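Startseite | Handbuch | Produktion | Kontakt
Suche Suchbegriff eingeben Suchen
Lesezeit: 5 Minuten

Handbuch für Produktionsbüros, Abschnitt 6
Komparsenverwaltung mit Hirnari einrichten

Dieser Abschnitt beschreibt, wie Sie Hirnari für einen Spielfilm mit vielen Komparsen vorbereiten. Alle Beispiele stammen aus der Produktion „Sudden“, bei der wir das Programm zum ersten Mal für einen ganzen Dreh benutzt haben. Sie brauchen ein Konto mit der Rolle „Produktionsbüro“. Mit der Rolle „Set“ können Sie die Listen nur lesen und Personen einchecken.

Bitte lesen Sie zuerst den Abschnitt 5 (Drehplan importieren). Ohne Drehplan gibt es keine Drehtage, und ohne Drehtage können Sie keine Komparsen zuteilen.

6.1 Projekt anlegen

1. Melden Sie sich an und wählen Sie „Neues Projekt“.
2. Geben Sie den Arbeitstitel ein. Benutzen Sie nicht den endgültigen Titel, wenn dieser noch geheim ist. Der Name des Projekts steht später in jeder Nachricht an die Komparsen.
3. Wählen Sie bei „Format“ den Eintrag „Spielfilm“. Der Eintrag „Serie“ legt zusätzlich Folgen an und kann nachher nicht mehr zurückgestellt werden.
4. Tragen Sie mindestens 2 Personen als Verantwortliche ein. Bei „Sudden“ waren das Mieke Martens und Esben Overgaard.
5. Klicken Sie auf „Speichern“ und warten Sie, bis die grüne Zeile erscheint.

Hinweis: Das Feld „Agentur“ darf leer bleiben. Wenn Sie mit einer Agentur arbeiten (bei uns war es Hammont), muss die Agentur ihr eigenes Konto haben.

6.2 Komparsen importieren

Die Liste der Agentur kommt meistens als Tabelle. Hirnari liest nur Dateien im Format CSV mit Semikolon.

1. Öffnen Sie die Tabelle und kontrollieren Sie die Spalten „Name“, „Vorname“, „Telefon“, „Geburtsdatum“ und „Konfektionsgröße“.
2. Löschen Sie leere Zeilen am Ende.
3. Speichern Sie die Datei als CSV.
4. Wählen Sie im Menü „Personen“ den Befehl „Importieren“.
5. Ordnen Sie die Spalten zu und klicken Sie auf „Prüfen“.
6. Korrigieren Sie die rot markierten Zeilen. Erst danach klicken Sie auf „Übernehmen“.

Achtung: Pro Import sind höchstens 200 Zeilen möglich. Unsere Liste hatte 645 Personen, deshalb haben wir sie in vier Dateien geteilt. Importieren Sie die gleiche Datei nicht zweimal. Das Programm erkennt Doppelte nur, wenn die Telefonnummer genau gleich geschrieben ist, also auch mit den gleichen Leerzeichen.
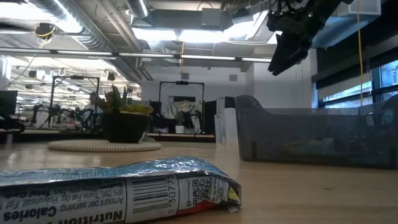 Lissabon, So., 22. September

Ergänzung vom Set. Salvador Sequeira hat die folgenden Punkte nach dem großen Marktdreh aufgeschrieben. Sie gelten für alle Drehtage mit mehr als 100 Komparsen und ersetzen den alten Text von 6.3.

6.3 Gruppen und Zeiten

1. Öffnen Sie den Drehtag und wählen Sie „Gruppen“.
2. Legen Sie für jede Ankunftszeit eine eigene Gruppe an. Zwischen zwei Gruppen sollen mindestens 20 Minuten liegen, sonst wird es vor dem Kostüm zu eng.
3. Geben Sie jeder Gruppe einen kurzen Namen, zum Beispiel „Markt A“ oder „Hafen früh“. Lange Namen werden auf dem Telefon abgeschnitten.
4. Ziehen Sie die Personen in die Gruppe. Mit gedrückter Umschalttaste können Sie mehrere Personen gleichzeitig markieren.
5. Tragen Sie den Treffpunkt ein. Der Treffpunkt ist nicht immer der Drehort. Bei uns war der Treffpunkt der Parkplatz Magalhães, und von dort fuhr der Bus.
6. Klicken Sie auf „Vorschau“ und lesen Sie die Nachricht einmal ganz durch, bevor Sie sie senden.

Hinweis: Minderjährige müssen in einer eigenen Gruppe stehen. Hirnari zeigt bei ihnen ein blaues Zeichen neben dem Geburtsdatum. Fehlt das Geburtsdatum, fehlt auch das Zeichen.

Achtung: Eine gesendete Nachricht kann man nicht zurückholen. Wenn die Zeit falsch war, senden Sie eine neue Nachricht mit dem Wort „KORREKTUR“ am Anfang.

6.4 Einchecken am Set

1. Laden Sie das Tablet am Abend vorher vollständig auf.
2. Öffnen Sie den Drehtag noch im Büro und wählen Sie „Offline verfügbar machen“. Am Drehort ist das Netz oft schwach.
3. Scannen Sie den Code der Person oder suchen Sie nach dem Nachnamen.
4. Kontrollieren Sie den Ausweis und tippen Sie auf „Anwesend“.
5. Lassen Sie die Verschwiegenheitserklärung auf dem Tablet unterschreiben. Bei „Sudden“ durfte ohne Unterschrift keine Person zum Kostüm gehen.
6. Tippen Sie am Ende des Tages bei jeder Gruppe auf „Entlassen“. Aus dieser Uhrzeit wird die Gage berechnet.

Hinweis: Zwei Tablets können zur gleichen Zeit arbeiten, aber offline sehen sie einander nicht. Teilen Sie deshalb die Gruppen vorher auf. Piyumi Paul hat bei uns immer die ungeraden Gruppen genommen und Katia Palumbo die geraden.

6.5 Häufige Fehler

„Drehtag gesperrt“: Eine andere Person bearbeitet den gleichen Tag. Warten Sie oder rufen Sie diese Person an.

„Code unbekannt“: Der Komparse zeigt den Code von einem anderen Projekt. Suchen Sie ihn mit dem Nachnamen.

„Keine Gage hinterlegt“: Öffnen Sie „Projekt“, dann „Gagen“, und tragen Sie den Tagessatz ein. Schon gespeicherte Tage werden nicht automatisch neu berechnet, Sie müssen jeden Tag einzeln öffnen und speichern.

Die Abrechnung für den Nachdreh im Oktober steht im Abschnitt 7.

Zurück zu Abschnitt 5 | Weiter zu Abschnitt 7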